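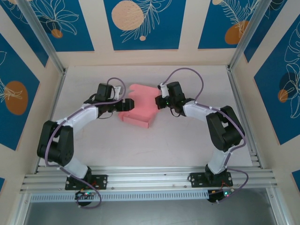 1 min read

Grancombe Town FC - committee minutes, 3/5/18

Present: Noura Bataineh (chair), Georges Khasawneh, Hiba Sfeir, Leif Sundqvist (minutes). Apologies: Raghda Dabbas, at Lemness watching a left back.

1. Manager. Georges has spoken to both candidates. One wants a two-year deal, the other wants to know what happened to the last three managers.
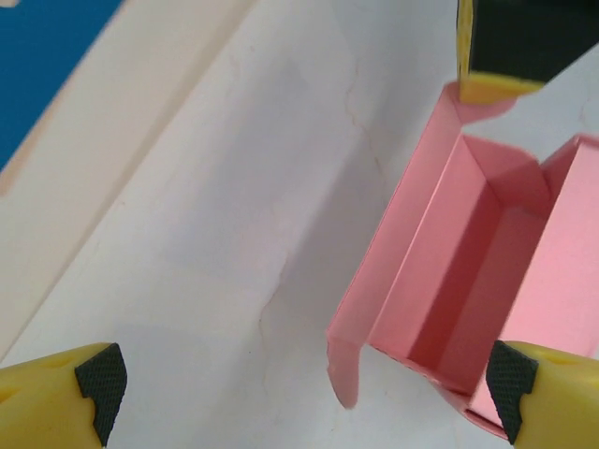
Noura to ring the second one back, gently.

2. Kit. Nimik have offered £200 towards away shirts - sleeve only. Accepted with as much dignity as we could find.

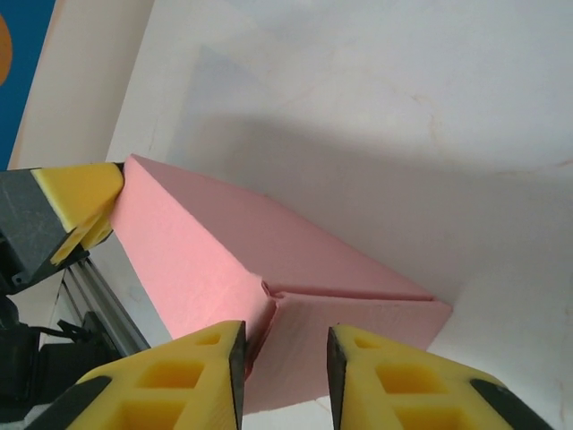 3. Pitch. The Kassab end still floods. Hiba to get a quote for drainage, again.

Closed 9.10, bar shut. 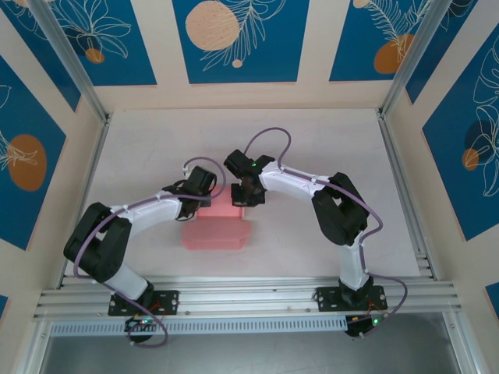 Two arms, one pink block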